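1/ I moved to Flulgate in December and I want to write down how I learned to eat lunch again. It is a small subject, I know. But I lost lunch for many years and I think other people have lost it too.

2/ In my country lunch was the big meal. My mother cooked in the morning and at one we all sat down, with soup first. When I started to work in an office I ate at the desk with one hand on the mouse. Later I did not eat at all until evening.

3/ In Flulgate my first rented room had no kitchen, only a kettle and a shelf. So I had to go out at noon. I was angry about it for two weeks, and then I began to look forward to it.

4/ There is a place near the bus station called Rernano. It has one soup each day and the soup is on a board outside. You pay first, then you take your bread. I did not understand this system and I took my bread first. The woman at the counter waited very politely.

5/ I wrote the soups in a notebook: leek, red lentil, tomato with rice, fish, leek again. The lentil was the best one and I tried to make it later at home, with bad results until I learned to put in the lemon at the end.

6/ A question I had for a long time: is it a "bowl of soup" or a "cup of soup" when it comes in something between the two? At Rernano they have both on the menu and I could not see the difference. The cup is cheaper, so I say cup.

7/ In spring I moved to Firnoscombe, which is 45 minutes away by bus, and there I have a kitchen with a real stove. I was afraid I would go back to the old habit. To stop this I made a rule: lunch must be sitting down, on a plate or in a bowl, and without a screen.

8/ The rule about the screen is the hardest. The first days I did not know where to put my eyes. I read the back of the salt box. After that I turned my chair to the window and it was better.

9/ Some practical things for people who cook only for one person. Cook rice in the evening, 200 grams dry, and spread it on a tray so it cools quickly. Put it in the refrigerator right away. The next day it is perfect for frying with an egg. I do not keep it longer than one day.

10/ For 80 grams of dry pasta you do not need the biggest pot in the house. I used the biggest pot for years and waited a very long time for the water. A wide pan with a little water is enough, and the cloudy water makes the sauce smooth.

11/ I asked in our group chat what people here eat at noon on a working day. Many answers were "nothing" or "crackers." One person wrote a full recipe for bean stew with smoked paprika, and I have now made it four times. It needs more paprika than you think is polite.

12/ It also helps me when the table looks a little nice. I had never owned a placemat. Mine is from the market in Wada, dark blue, and I was embarrassed to buy only one. I put it down even for toast.

13/ Two photos of tables, the first one white and the second with a woven placemat and an orange bowl. I like the second one more.
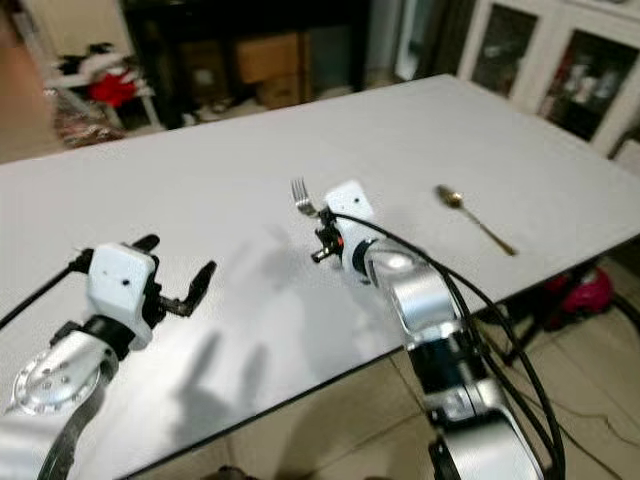
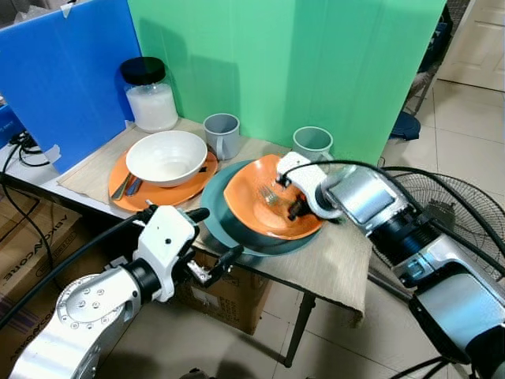
14/ Now, the subject of bread. I do not want to offend anyone, but the bread in the supermarket here is very sweet for me. I looked for another kind for months. The bakery behind the post office in Firnoscombe makes a rye one and it is sold out before ten in the morning. I ask them to keep me a half.

15/ Half a loaf lasts me three lunches. The last slices I cut in cubes and toast in a pan with garlic, and they go on top of the soup. In my mother's house this was the children's favorite part and there were fights.

16/ What I have not solved is the summer. When it is very hot I do not want to cook and I do not want soup. Cold cucumber with yogurt and dill is fine for two days, but then I am bored with it. If you have ideas for hot weather that do not use the oven, please write them under this post.

17/ Somebody already asked me about the time. I stop at half past twelve and I start again at a quarter past one. My boss has never said anything. I was ready with a whole speech and I did not need it.

18/ And for the person who asked about the bean stew: yes, canned beans are okay. Rinse them first, add them late, and taste before you put salt. I will copy the full recipe tomorrow when I have the notebook with me.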